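Cajas de bisutería: abrir, volcar, separar

Villalobos, 18 de julio de 2026. Todas las casas tienen una. La nuestra era de cartón, con los bordes rotos y el celo ya brillante de tanto manoseo. Dentro, de todo. Collares, cordones, pulseras, perlitas sin pareja.

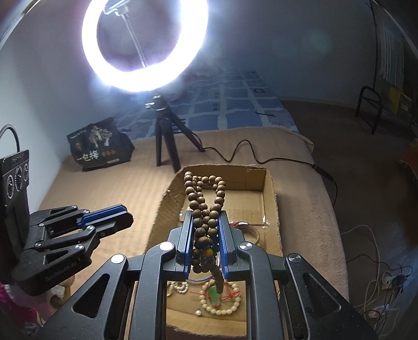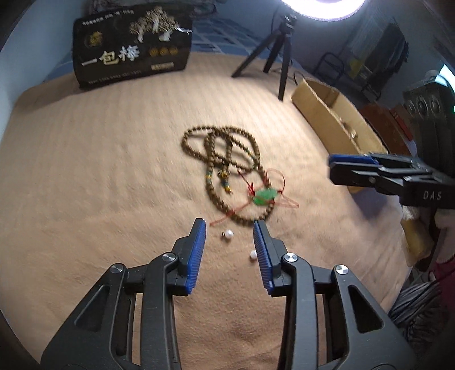
El collar de cuentas marrones, sujeto por una pinza negra sobre la caja de cartón (primera foto) y sobre la manta (segunda).

Primero lo largo. Un collar así se engancha con cualquier cosa y aqui no valen los tirones. Manta clara debajo, que las cuentas no rueden. El colgante verde con su cordón rojo, aparte, que los nudos finos piden uñas y paciencia. Las perlas a un platito, ya.

Luego, guardar. En el mercadillo de Widosville venden bandejas forradas a 6 euros. Más de 20 modelos, casi todos feos. La de Sender, con 2 pisos, cierra bien pero los collares largos no caben sin doblarlos. Mejor colgarlos de un gancho, por dentro del armario.

Y las cuentas sueltas a un tarro, con tapa. En octubre volvemos con el tema de reenhebrar: hilos, agujas y y cierres.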